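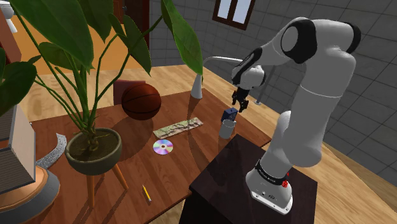

A simulated cell needs the same written rules as a real one, and most teams write them too late. The usual pattern is that somebody builds a table scene, runs a few hundred episodes, changes a light or moves a prop, and then can't say which runs belong to which version. The rules below are the ones we settled on at Valdovinos for tabletop work with a single arm on a pedestal. Take the blue box and the gray cup by the gripper. The cup stands right in front of the box and covers part of it from this viewpoint, and both are close to the corner of the pedestal. A start position like that is allowed under our rules, but it has to be marked as a crowded start, so that its results are reported apart from the easy ones.

1. Write the scene sheet before the first run

The scene sheet is one page. List every object by a plain name, say whether it can move or is fixed, and give its mass and friction values. Plants, lamps and furniture go on the sheet too. If the arm can reach it, it needs a collision shape. If the arm can't reach it, write "background" next to it and leave it alone.

Use the same names in the sheet, the code and the task instructions. We lost most of a July test round to one item that had three different names.

2. Set the keep-out zones

Draw a zone around the pedestal and the base of the arm. Ours is 40 mm wide. The gripper may not enter it during a normal move. Add a second zone over anything tall that stands within reach, and make it 30 mm bigger than the object on each side.

Test each zone by sending the arm a target inside it. The planner should refuse. If the arm slows down and goes in anyway, the zone is only a cost and you need to make it a hard limit.

3. Fix the home pose

Every episode starts and ends with the gripper open, pointing down and clear of all objects. Save the joint values in a file and load them from there. Don't type them into scripts.

4. Randomize one thing at a time

Start with object positions. When those results hold steady, add lighting, then surface textures. Record the seed each time. We run 605 episodes per setting, which is more than most people need - pick a number your machine can finish overnight and stick to it.

5. Log failures by type

Use a short list: missed grasp, dropped, collision, timeout, other. If "other" starts to fill up, look at those runs and add a type. Don't delete failed runs. In our last Isari build, 474 failures went into the log and the collision group pointed us to a bad mesh.

6. Freeze the scene before you compare

Once you begin comparing two controllers, nothing in the scene changes. Give the frozen copy a version number and make it read-only. Any fix goes into the next version, and both controllers get run again.

Annapurna Palaniappan

Comments (3)

bokent_user: Do you put soft things like leaves in as collision shapes? Ours slow everything down.

Annapurna Palaniappan: Only if the arm can reach them. A simple box or capsule is fine for most plants.

tk_weld: Rule 3 saved me some grief. We had home values in four scripts and two of them disagreed.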